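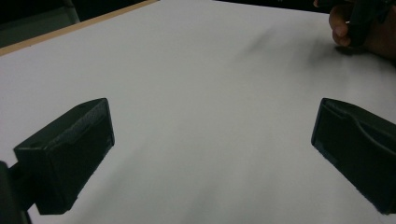
Plimness open day, Sunday. Quick notes before I forget it all, train in a bit.

Got there at 9, doors already open, badge queue out to the bike racks. Coffee good. Signs bad. Went up the wrong stairs and ended up in a storeroom.

Best stop by far was the hand tool room on the second floor. White tables, black two-finger grippers you hold yourself, a person on each side of the table. Torunn Sundqvist ran it. Very patient. You squeeze, the fingers close, and the recording goes off to train the arm downstairs. They want 3,000 recordings by May and had 71 from visitors when I left. Mine is probably the worst one. Harder than it looks, your wrist wants to twist the whole time and the tool is heavier at the front than I expected. Kadri Mets picked it up in one go, of course.

Asked about the finger pads, how long they last. Torunn said they swap them when they start to slip, no schedule. Fair enough.

Downstairs: the arm itself. Sorting bottle caps. Slow but steady, dropped one, went back for it. Kids loved that. Zakhar Levchenko gave the talk, too many slides, mic kept cuting out. The bit about failed grasps was good and I wish he'd stayed on it.

Skipped the Pinotus booth, line was silly. Vastoseo had stickers and not much else.

Free to get in, lunch is $7, bring cash. Parking behind the main building fills up fast so take the bus. Next one is in the fall I think, check thier page.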